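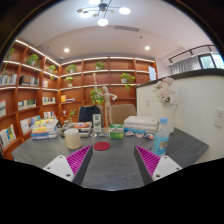
3.2 Why I asked about bottled water
2 min read

Tap water in Diltovgate is fine, yet my neighbours keep buying bottles. I wanted to know why, so I mailed out 200 surveys and got 91 back — not bad!

Figure 3. Bottled water, blue label.

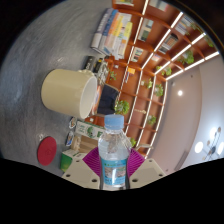 3.3 What people told me

Taste came up most, then habit.
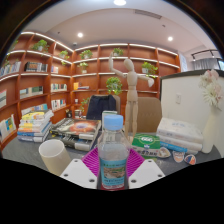
3.4 The colour question

I'd also asked which label colour felt "cleanest", and blue won easily. I'm still chewing on that one.
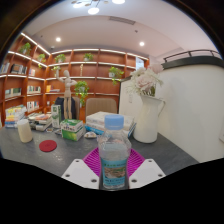 Lacey Penrose wrote back that she'd switch to the tap tomorrow if it came out colder.

© Jostmont Papers | Contact | Back to top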